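Re: [table-talk] Mixed flatware, and what to do about the knives
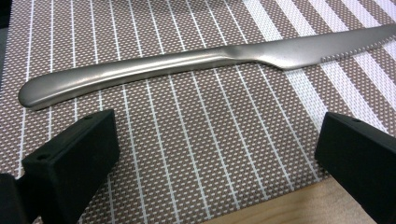

Page last changed: August 2021

From: Brunello Parisi
To: the Table Talk list
Subject: Re: Mixed flatware, and what to do about the knives

Hello all,

I have been meaning to answer this since the weekend, and then the tomatoes came in all at once and I spent two evenings over the stove instead. I hope the thread hasn't gone cold. For those who skipped the earlier message, I am putting the part I want to answer right here:

> We inherited a drawer of stainless from my husband's aunt in
> Illport and it is all satin finish, very plain, very nice in the
> hand. Our own everyday set is bright and shiny. Put them on the
> table together and it looks like we ran out of one and borrowed
> the other (we did). Forks and spoons I can live with. The knives
> bother me. Would you mix them, or keep the aunt's set for
> company? And can the satin ones go in the dishwasher? Also, what
> do people put under them? Our table is dark and everything looks
> stern on it.
>
> Pace Street, second floor

First, the knives. I have a soft spot for a brushed knife, as you can see at the top of my message. The handle has that rounded end and a slight bow through the middle, and then it draws in to a narrow neck before the blade opens out. I find a shape like that much more comfortable than the straight, flat-sided ones, especially for my mother, whose fingers are stiff in the morning. There are fine serrations on the edge too, and I would look for those on yours. They will get you through a pork chop without a separate steak knife, and that means one less thing to wash.

Would I mix them? Yes, happily, but by place setting. Give one person a whole satin setting and the next person a whole shiny one, and go on like that down the table. What looks borrowed is a bright fork beside a dull knife at the same plate. We had 15 at the table for my sister's birthday back in February, with two different sets and a few strays from the Platlow church sale, and not one guest said a word about the silverware. They said plenty about the lasagna, which I had left in too long.

I would not save the aunt's set for company, either. Put it out on a Tuesday with soup. My own mother kept a good set in its box for most of her married life, and when we finally opened it the felt had gone to crumbs and we had to wash every piece twice before we could use it. I think of that every time somebody tells me a thing is too nice for supper.

As for washing, mine go in the dishwasher with everything else, handles down, and I take them out when the cycle ends and run a towel over them. If you leave them sitting in there overnight you may get little chalky spots, and on a satin finish those seem to hang on. A bit of white vinegar on a soft cloth takes them off. Please don't use a scouring pad! I did that once to a serving spoon, going round and round, and it has had a swirl in the bowl ever since. If you must rub, go along the grain.

Now the dark table. I would go with woven placemats, the tight kind in a small check. The one under my knife is taupe and a sort of mauve-brown with off-white, and thin white stripes running through it – quiet enough that the metal shows up softly against it, and speckled enough to forgive a crumb or two. Plain white mats on a dark table always look to me like sheets of paper laid out for an exam. I bought 6 of ours from Rorkon, item 733 if they still carry it, and then went back for 2 more when the children started bringing friends home. They wipe clean with a damp sponge, and I store them flat under the tablecloths so the corners don't curl.

Do let us know what you decide, and if there are any butter spreaders in that drawer, I would love to hear about them – I have been looking for a plain satin pair for longer than I care to say.

Warm wishes to everyone,
Brunello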